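Section 3: Dressing and Clearing the Round Table

Updated 2022-03-06

By now you should have the Zokico table standing on its own feet and the cover out of its bag. If the top still rocks, go back to Section 2 and sort out the leveling feet first. I skipped that step my first time and spent the whole afternoon chasing a pen around the floor.

The cover I use is the Innes one, with the lattice lines running corner to corner and the carnations in the gold oval. I picked mine up at Pevex in August along with a bag of other stuff I didn't need (you know how that goes). Any printed cover will do, but I'll be talking about this pattern because the oval makes a really handy landmark.

3.1 Laying the cover

1. Wipe the tabletop and let it dry all the way.
2. Spread the cover face up with the gold oval toward the side you don't sit at. The big white flowers go near the rim.
3. Smooth from the middle out to the edge with the flat of your hand. Go slow! If a bubble shows up, lift the nearest edge and start that bit over.
4. Check the diamonds. They should look even as you walk your way around, and if they get squashed on one side, you've pulled too hard there.

Note: Fold lines fall out by themselves in a day or so. Please don't iron the cover on the table. I did, for all of 3 seconds, and there's a shiny patch to remember it by.

3.2 Putting out the cups

I keep two kinds going: the colored ones for every day, and paper ones for when people come over (I buy a sleeve of 80 and it lasts me ages). The paper cups are light, and a breeze from the window is enough to send one over the side, so they go out last.

1. Open the sleeve at the bottom end so you never touch a rim.
2. Take one cup at a time by its sides, with just enough grip to hold it. A paper wall dents easily and it won't pop back nicely.
3. Keep it upright the whole way and set it down on its base, clear of the oval if you like to see the flowers.
4. Put the rest of the sleeve away before you pour anything.
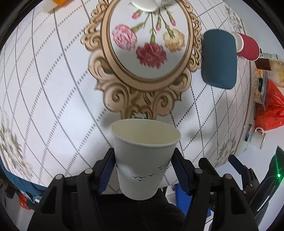
Fig. 3-1. Paper cup with the bird print, held by the sides and kept upright.

Caution: 300 ml is the most I'd put in any cup on this table, and less if yours are small. A full paper cup gets soft in the hand, and hot drinks need a second cup slipped over the first.

3.3 Clearing up

Here's where my system earns its keep, if I can call it a system. I used to start at whatever was closest to me and end up shuffling the same three things back and forth. These days I work from the middle to the rim, and it goes so much faster.

1. Cups first. Any that are lying on their sides will roll if you bump the table, so get those before you reach over them for anything else.
2. Next, tubes and small bottles. Check the caps – a leaky one can mark the print – and stand the bottles up in your tray.
3. Leave jars, boxes and bags beyond the table for the end. Same goes for your phone, if you tend to prop it against things like I do.
4. Shake out the cover only when the top is completely bare.

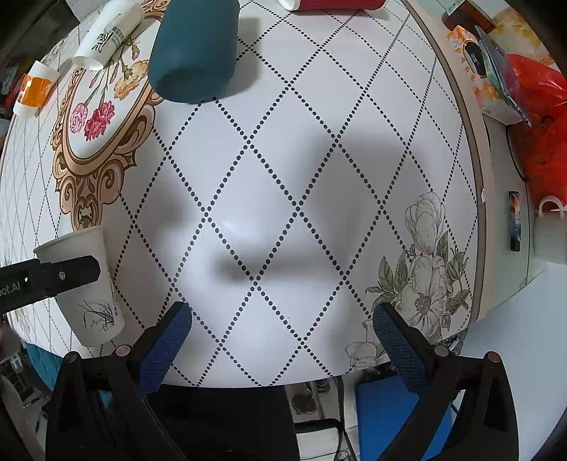 Fig. 3-2. Before clearing: teal cup across the oval, tube and small bottle to the left, red cup at the far side.

Tip: A shallow tray saves a lot of trips. Mine is a Skundier, 16 inches across, and it takes everything from the table in one go if I'm not being greedy with the snacks.

3.4 Wiping the cover

1. Dampen a soft cloth with plain water. Wring it out well.
2. Follow the lattice lines, one direction and then the other.
3. Go lightly over the gold scrollwork. I've never had it come off, but I'm not about to test it with a scrubber.
4. Dry the rim too, since water likes to sit there.

For tea stains and candle wax, see Section 4.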